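Equipment Planner, Manipulation Lab
Fendton - Full time, on site
Reference 673

Fendton builds and tests robots that handle groceries in store-like settings. The lab is moving from one produce station to a line of stations and needs a planner to own the equipment budget, from first quote to retirement. The role sits in Operations and reports to the lab manager.

The planner will spend part of each week on the lab floor. Most purchasing decisions here depend on details that do not show up in a parts list: reach over a divider, cable clearance at the wrist, the height of a bin's front lip against the working range of the arm.

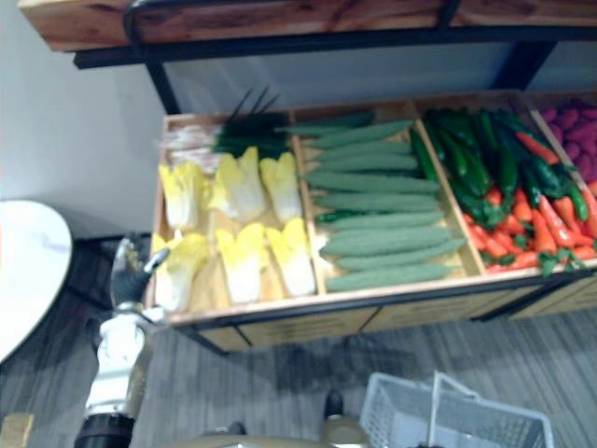
Produce station with artificial vegetables in divided compartments. Shopping basket at floor level.

Scope of the budget

The current equipment register has 43 lines. It covers arms, hands, mobile bases, wrist and head cameras, compute, network hardware, store fixtures and consumables. Store fixtures and artificial produce are budgeted separately from robot hardware because they wear out on a different schedule and are bought from retail suppliers.

The next planning cycle opens in January. The main items are:

Replacement hands and fingertips. Fingertips are treated as consumables. Hands are repaired in house where the supplier permits it, and the planner sets the stock level for both.

A second supplier for end effectors. We are comparing quotes from Stiletti and Durneo. The comparison must include shipping, import duty, calibration tools, spare joints and the cost of downtime while a unit is out for service. Purchase price alone is not accepted as a basis for selection.

Fixtures for new stations. Each station needs bins, a stand, baskets and a full set of produce. Shapes and sizes have to be varied enough to be useful for testing but repeatable from one order to the next. A supplier who changes the size of a cucumber between batches costs us a week of retesting.

Floor space and power. Each request for a new station goes through a layout review before an order is placed.

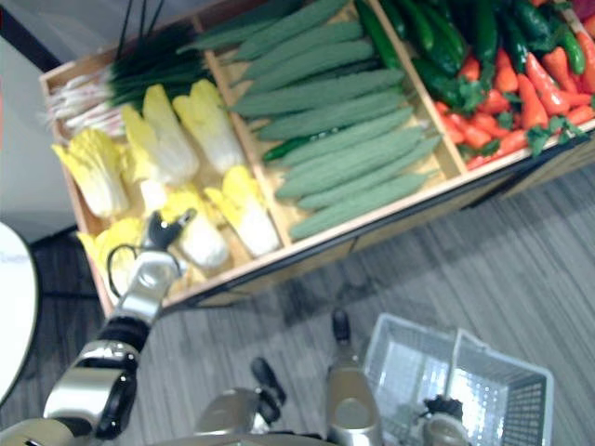

Layout reviews are run by the planner with one engineer and one operator present. The output is a dimensioned drawing, a power and network list, and a revised cost. If the revised cost is more than the approved amount, the request goes back to the lab manager before any deposit is paid.

Duties

- Maintain the equipment register and the service log in Shemweta, our internal asset system
- Prepare the annual capital plan and a monthly forecast against it
- Write requests for quotes, including acceptance tests and warranty terms
- Track lead times and flag any item that could stop a station
- Set reorder points for fingertips, cables, covers and produce
- Attend acceptance testing for all new arms and hands
- Arrange disposal or resale of retired units

Requirements

- Experience in purchasing or planning for automation, lab or production equipment
- Able to read a mechanical drawing and an electrical load schedule
- Strong spreadsheet skills; you will inherit a cost model with up to 100 tabs and will be expected to reduce it
- Comfortable working close to powered equipment after safety training
- Clear written English

Useful but not required: experience with multi-finger hands, leasing contracts, or retail fixtures. Programming is not part of the job.

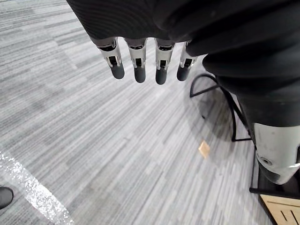
Multi-finger hand over the lab floor. Hands, covers and fingertips are separate lines in the register.

Terms

The position is permanent, with a probation period. Core hours start at 9:30 a.m. Travel is limited to supplier visits, normally 2 per quarter. Safety shoes are supplied.

How to apply

Send a resume and a one-page note describing an equipment purchase you planned. State the original estimate, the final cost and the cause of the difference - an overrun will not count against you. Remove supplier names if they are confidential. Put reference 673 in the subject line.

Selected applicants will be asked to complete a short costing exercise on site, followed by an interview and a walk through the lab. Applications are reviewed as they arrive and the posting will be removed once the position is filled.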